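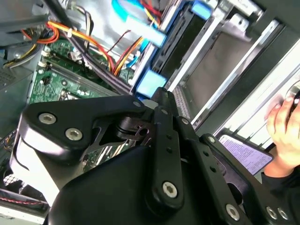 Hernby Town thread: the keeper's knee

fairclough_ender
More than 4,000 at the Iltix and you could hear a pin drop when he went down. I reckon he's back by February.

Jandier77
No chance, mate. My cruciate took me a year, and I only play Sundays!

fairclough_ender
He's 23 though, and you're, well, not. The club said ligament damage, they never said cruciate.
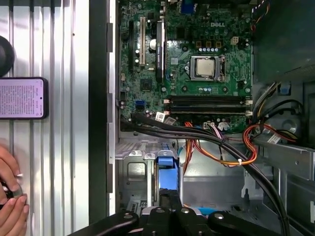 And the lad on the bench has played 4 games, so I'd still wait for our number one.

terrace_moth
Disagree, give the kid a run. He was brilliant in the cup.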